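Tostetska Guest House, Serrano building
Monthly check of the linen and laundry room
Date: January 29, 2022
Checked by: Rosalía Echevarría

1. Door and passage free of bags: OK
2. Dryer filter cleaned: OK. It was cleaned also on the day before.
3. Hot pipe behind the shelf covered: NOT OK. The cover is missing on 40 cm. Keep all textiles away from this part until it is repaired.
4. Wash program for cloths set to 90 degrees: NOT OK. I found it on 40. I have corrected it.
5. Cloths and towels folded flat before they go on the shelf: NOT OK. Several are left in a heap. Please fold them again.
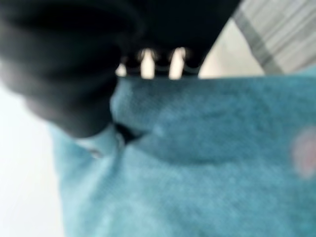 Item 5: teal cloth, bunched up, with a deep crease.

6. Cleaning liquids closed and with label: OK, but one Clurnico bottle has a label that is difficult to read. Severino, please write a new one.
7. Fire extinguisher in its place, seal not broken: OK
8. Maximum 6 bags in the waiting area: OK

Comments: Items 3 and 5 were open already in August. I ask Severino Montoya to call the plumber this week and to sign here when the work is done.

Signature: ____________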